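ホーム　講義一覧　配布資料　工房の利用案内　お問い合わせ

当サイトでは閲覧状況の把握のためにクッキーを使用しています。閲覧を続けた場合、使用に同意したものとみなします。

木材と家具の基礎　配布資料 5
無垢材の天板を読む：木目、節、接ぎ合わせ、手入れ

担当：Chie Hirose
実習補助：Nabil Srour、Pramila Sandhu

前回の続きから始める。前回は丸太から板を取るときの木取りと、柾目・板目の区別までを扱った。今回は板になった後の話で、針葉樹の淡色材、とくにパイン系の天板を対象にする。広葉樹の天板は次回に回す。

用語の確認から。配布資料 4 で「集成材」と「幅はぎ材」を分けて書いたが、提出されたレポートでは混同が多かった。この授業では、細い材を幅方向に並べて接着し、長さ方向には継がないものを幅はぎ材と呼ぶ。長さ方向にも継いであるものは集成材とする。店によっては両方まとめて「集成材」として売っているので、値札の表記を根拠に分類しないこと。木口と表面の継ぎ目を見て判断する。

1．木目の見方

パイン材の木目は、早材と晩材の色の差がはっきり出る。早材は春から夏の初めにかけてできる部分で、色が淡く、柔らかい。晩材はその後にできる部分で、色が濃く、硬い。天板の表面に見える縞は、この二つが交互に現れたものである。

縞の幅は、年輪の幅だけでは決まらない。年輪に対してどの角度で切ったかによって変わる。年輪に直角に近い角度で切れば、細い平行線が並ぶ。年輪に沿う角度で切れば、幅の広い帯や山形の模様になる。一枚の天板の中に両方が並んでいるのは、別々の材を接いであるためで、品質の問題ではない。隣り合う材で色味がずれることもよくある。製造の段階で色を揃えて並べるところもあれば、無作為に並べるところもある。

実習では、まず天板の長手方向を確認し、次に木目がその方向に対してどれだけ傾いているかを記録する。傾きが大きい材は、鉋をかけるときに逆目が出やすい。節のまわりでは木目が曲がるため、同じ一枚の中でも順目と逆目が入れ替わる。昨年度の実習では、節の手前で刃を止めずに進めて表面を掘ってしまった班が複数あった。

2．節の種類

節は枝の付け根が幹に巻き込まれたものである。授業では次の四つに分ける。

生き節：枝が生きている間に巻き込まれたもの。周囲の木部とつながっている。色は赤みを帯びることが多く、抜け落ちにくい。

死に節：枝が枯れた後に巻き込まれたもの。周囲の木部とつながっておらず、輪郭に黒い線が入ることが多い。乾燥が進むと抜けることがある。

抜け節：死に節が抜けて穴になったもの。補修には埋め木か樹脂を使う。

流れ節：枝が長さ方向に近い角度で切られて、細長く現れたもの。生き節の場合も死に節の場合もある。

表面の色と形だけで生き節か死に節かを断定できないことがある。そのときは記録用紙に「不明」と書いてよい。指先で軽く押して動くか、爪を当てて輪郭に段差があるかを確かめ、それでも分からなければ不明のままにしておく。無理に埋めた記録は後で使えない。

節の周囲は硬さが変わる。鋸や錐が逸れやすいので、穴あけの位置が節にかかる場合は位置をずらす。脚を取り付ける金具の位置は、裏面の節も見てから決めること。表だけ見て墨付けをした例が毎年ある。 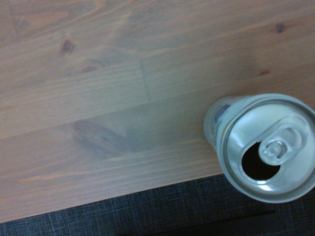
3．接ぎ合わせ

板と板の長辺どうしを接ぐ方法には、平らな面をそのまま接着するいもはぎ、凹凸を作るさねはぎ、雇いざねを入れる方法などがある。家庭用の天板で多いのはいもはぎである。接着剤の性能が上がったため、天板程度の幅であれば、いもはぎでも強度は足りる。

長さ方向の継ぎ目には、木口どうしを突き合わせただけのものと、指を組むような形に加工したフィンガージョイントがある。表面に短い直線が一本見えるだけの場合、突き合わせのこともあれば、フィンガーの形が側面や木口側に隠れていることもある。表面だけで決めず、可能なら側面に回って確認する。木口どうしの接着は強くないので、突き合わせの継ぎ目は隣の列の材に支えられている。継ぎ目が隣の列とずれるように配置するのはこのためである。

継ぎ目の点検では、次の順に進める。
（1）光を斜めから当て、段差の影を見る。
（2）指の腹で継ぎ目を横切るようになぞる。
（3）段差があれば位置を記録用紙の図に書き込む。
（4）隙間があれば、薄い紙が入るかどうかを試す。

段差の主な原因は、湿度の変化による伸び縮みである。木材は繊維方向にはほとんど動かず、幅方向に動く。木取りの違う材が隣り合っていると動く量が異なり、継ぎ目に段差が出る。

4．仕上げの見分け

オイル仕上げ、ウレタン塗装、ワックス、無塗装の四つを扱う。艶の強さは手がかりになるが、それだけでは決められない。艶消しのウレタンは、見た目がオイル仕上げに近い。

目立たない場所に水を一滴落とし、5 分待つ。染みて色が濃くなれば、無塗装か、オイルが切れた状態と考える。水が玉のまま残れば、塗膜があるか、ワックスが効いている。判定後は必ず拭き取る。この試験を他人の家具で行うときは、所有者の許可を取ること。

実習室の照明は白色寄りで、淡色材は実際より青みがかって見えることがある。色の記録は窓側の台で行い、時刻も書いておく。午前と午後で記録した色名が違うという指摘を Aqeel Baloch さんからもらったので、今年度の記録用紙には時刻の欄を加えた。

5．手入れと補修

日常の手入れは乾拭きでよい。汚れが落ちないときは、固く絞った布で木目に沿って拭き、そのあと乾拭きする。濡れた布や食器を置いたままにしない。

軽い凹みは、塗膜のない天板なら水分と熱で戻せる場合がある。凹みに水を含ませ、当て布をして、アイロンを短く当てる。一度で戻らなければ、乾いてから繰り返す。繊維が切れている傷はこの方法では戻らない。

輪じみや浅い傷は研磨で取る。研磨紙は 200 番台から始め、仕上げは 400 番とする。最初から 400 番をかけても傷は取れず、目詰まりするだけである。力を入れて一か所を削ると、柔らかい早材だけが減って表面が波打つ。必ず当て木を使い、木目に沿って動かす。節の上では当て木を傾けない。

パイン材はヤニが出ることがある。とくに節のまわりに出やすい。布にアルコールを少量含ませて拭き取るが、塗膜によっては白く曇るので、先に裏面で試す。火気の近くでは行わない。拭き取っても時間がたつとまた出てくることがあり、完全に止める方法は家庭ではない。

オイルの塗り直しは、研磨粉をよく取ってから行う。薄く塗り、余分を拭き取り、一晩置く。オイルを含んだ布は自然発火のおそれがあるので、使用後は水に浸し、蓋付きの金属缶に入れる。丸めてごみ箱に捨てた場合は、その班の実習を中止する。

6．実習の進め方

各班に天板の試験片を一枚配る。材料は Riltholm 製材所の端材で、樹種はパイン系とだけ聞いている。Gatchalian 木工から借りた古い天板も一枚あるが、こちらは観察のみとし、研磨も水滴試験も行わない。

作業は一班 6 人まで。記録係を一人決め、途中で交代しない。記録用紙には次の項目を書く。

・長手方向に対する木目の傾き
・節の位置、長径、種類（不明も可）
・長辺の継ぎ目の位置
・木口側の継ぎ目の位置と形
・仕上げの推定と、その根拠
・色名と観察した時刻

図は試験片の輪郭を先に描き、継ぎ目、節、木目の順に入れる。木目を先に描くと、節の位置がずれやすい。木目は全部描かなくてよい。流れの方向が分かる線を数本引き、節のまわりの曲がりだけは丁寧に描く。

所要時間は観察と記録で約 40 分を見込む。残りの時間で研磨に入る。間に合わなかった班は、次回の冒頭に続きを行う。

7．よくある質問

節の多い板は弱いのか。
構造材では節の大きさと位置が強度に関わるため、等級の基準がある。机の天板では、下に幕板や反り止めがあれば問題になることは少ない。ただし端部に大きな節があると、そこから欠けることがある。

色が濃くなってきたが、元に戻るか。
パイン材は光に当たると飴色に変わる。研磨すれば淡い色が出るが、また変わる。物を長く置いていた跡が残るのも同じ理由で、跡をどかして光に当てておけば差は小さくなる。

木目と直角に研磨してはいけないのか。
広い面の平面を出すときに、斜めや直角に動かすことはある。その傷は最後に木目方向の研磨で消す。この授業の試験片は面が小さいので、最初から木目方向だけで行う。

8．課題

自宅か学内にある木の天板を一つ選び、上の記録項目に沿って A4 用紙 1 枚にまとめる。水滴試験は省いてよい。化粧板やプリント合板を選んだ場合は、なぜそう判断したかを書けば受け付ける。同じ模様が繰り返していないか、表面の木目が木口まで続いているかが判断の材料になる。

提出先は Munther Sleiman さんの受付箱。締切は九月の最終授業の開始時刻とし、遅れた場合は直接 Hirose まで持ってくること。

次回の持ち物：配布資料 4 と 5、定規、柔らかい鉛筆、汚れてもよい上着。当て木は工房のものを使う。

前の資料　次の資料　一覧へ戻る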